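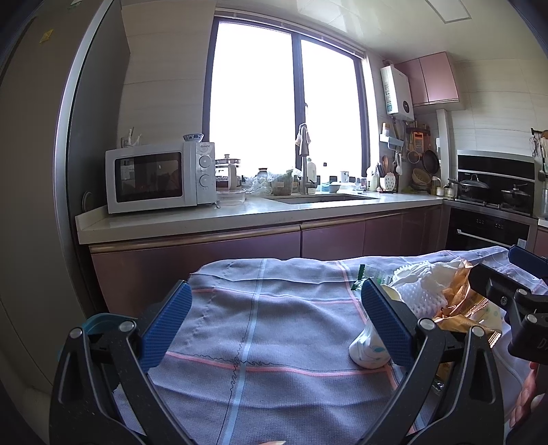
Kitchen table, checked cloth, pink stripes.

Thread time, and it's about singing, so mute me now if you must! I joined a choir at 40 after telling everyone for years that I couldn't hold a tune, and I have to get this down while I'm still buzzing.

We're called the Gilchrist Street Singers. No auditions. You turn up, you get a folder, you get put beside someone louder than you. Mine is Kylie Hinds, alto, who learned every harmony off the radio as a kid and still breathes in all the wrong spots (her words).

Our director is Bautista Espinoza and he had us humming for 10 whole minutes before we were allowed a single vowel. I thought it was silly. Then we opened up on an "ah" and my arms went all goosebumpy.

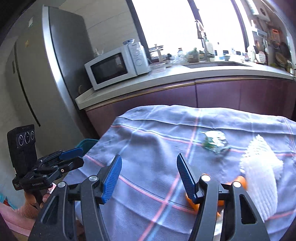 Anyway, the song. It's called Fullen, it's in 4 parts, and the altos get the tune in the second verse – the altos! We never get the tune! I've been singing it in the car, in the shower and at the poor bloke who delivers the parcels.

Things I've learned so far: drink water well before, not during. Mark your breaths in pencil. If you're lost, mouth the words and listen for the basses until you find your way back in.

Also my old favourite, the Wivum record Mum used to play on Sundays, is full of backing vocals I'd never noticed. There's a low line under the last chorus that is pure alto. I played it three times in a row and sang it badly every time.

First concert is in October and I've got a solo line. One line! Seven words! I'm terrified and I can't wait.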